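Speaker notes: Gin, Rum and the Back of the Label
Posted 26 January 2019 by Mereana Baxter

Opening

Wait for people to find a chair and a glass. Both matter, but the glass calms them down.

I sell spirits for a living at the Kimside shop, so everything I say tonight about buying fewer, better bottles should be weighed against the fact that I also own a till. We stock 523 bottles. I have opinions on most of them and affection for maybe a third.

Tonight is rum. The poster says gin and rum, which was the plan until the gin went to the wrong branch. Anyone who came for gin may have mine, under the counter, afterward.

Pour one: Mahawong White

Let them smell it before I talk. If I talk first they smell whatever I said.

White rum doesn't mean young rum. Plenty of it spends a few years in oak and then has the color filtered out with charcoal. The Mahawong gets 16 months in old casks and comes out looking like tap water. Ask who gets pineapple. Half the room will. Ask who gets nail polish. The other half will look relieved that somebody brought it up.

Both halves are right. Those smells come from esters, and esters come mostly from a long, slow ferment. Some distillers want a lot of them. Some want almost none and make something you could lose in a glass of cola, where, to be fair, it was headed anyway.

Pour two: Bolmont Gold

Hold the bottle up to the lamp. Sigh if it feels natural.

Gold is a color. It isn't an age, a place or a promise. It can come from a barrel or from caramel, and the front label is under no great pressure to tell you which. The Bolmont is a blend, part cask and part caramel, and I like it fine at the price. Good in a daiquiri. On its own it tastes like the end of a flan.

Story about the customer who returned one because it was "less gold than the last one." Keep it short this time.

Pour three: Risent Single Cask

Slow down here. This is the expensive one, and small pours go over better if I look solemn.

One cask, 916 bottles, pot still, molasses. Aged in the tropics, where the heat pushes the spirit in and out of the wood and the angels take a much bigger share than they do in Scotland. People like to say one tropical year equals three cool ones. I used to say it too. Theerawat Nilsuwan, who blends for Risent, asked me over lunch what I was measuring, and I had to admit it was nothing. It gets woody faster. Whether that makes it older is a question for philosophers and the marketing department.

Add water after the first sip. A few drops, then a few more. Don't let the man with the hip flask say water is cheating. There is always a man with a hip flask.

The label part

Hand round the empties. Things to look for, in no grand order: where it was distilled, where it was aged (often somewhere else), what kind of still, and what the number on the front refers to. A big 20 with no word after it may be years, or a batch, or the owner's lucky number. If it says "solera 20," the oldest drop in there might be that age. The rest could be in grade school.

Then sugar. Some rums have it added after distilling, and few bottles brag about it. If it coats your lips and the finish is all vanilla frosting, you have your suspicions. I have no quarrel with sweet rum. I'd just like to be introduced.

Questions
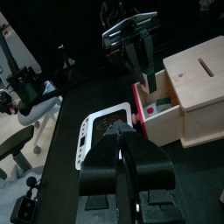
Does an open bottle of rum go bad?
It won't spoil, but it does slowly go flat once air gets in. Keep it upright with the cap tight, out of the sun, and try to finish it within a year or so once it's under half full.

If someone asks what to buy with thirty dollars, point at the Mahawong. If someone asks what my favorite is, point at the Risent and look at the clock.

Next one is in September and will be gin, assuming the gin arrives. Glasses go back in the gray crates, stems up.

Comments

Dell_P: I was the nail polish half. Bought a bottle anyway.

rumandreason: Fair on the solera thing. I paid extra for a "23" once and I'm still sore.

Okonkwo J.: Was the caramel in the Bolmont on the label or did you have to ask?

Mereana Baxter: Had to ask. Twice.

Related
Why Your Bitters Outlive You
Pot Still, Column Still, and Who Cares
Three Daiquiris and a Correction
Gift Boxes: A Complaint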